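Small towns keep losing the places where you can sit down for an hour without a good reason. I've been chewing on this ever since the library in Tonthorpe cut its evening hours, and I keep landing on the same slightly unfashionable opinion: the town should help pay for a café. A plain one, with coffee and tables and a door that stays open past dinner.

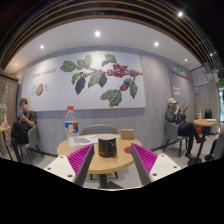 Why should taxpayers chip in for coffee? They'd be paying for the room, the heat and the lights, and people would still buy their own drinks.

We already do this for all kinds of things. We mow ball fields that get used 3 months a year (I love the ball fields, leave them alone!). We keep up a parking lot with 200 spaces and I have never once seen it full. A warm room with chairs seems like a pretty modest ask next to that.

My friend Usha Pillai thinks I'm being sentimental, and okay, maybe a little. But when I moved here I didn't know a soul, and I met nearly 50 people by reading the paper in the same corner every morning until they got tired of ignoring me. You can't do that in a drive-through. 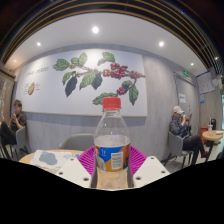

Orken, April

I drove over to see how another town handles it. Orken has 1,025 residents and gives its café a break on the rent, and in return the owner stays open until nine and lets anybody sit. One cheap drink buys you the evening. At the next table two teenagers were doing algebra and a man was filling out what sounded like a very annoying insurance form, out loud. I stayed way longer than I'd planned.
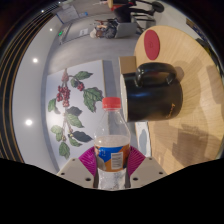
Magnus Moffat wrote to me that a rent break isn't fair to the diner down the street, which has paid full price all along and gets nothing for it. So give the diner the same deal, if it'll keep the same hours. I'd happily eat pie at nine at night.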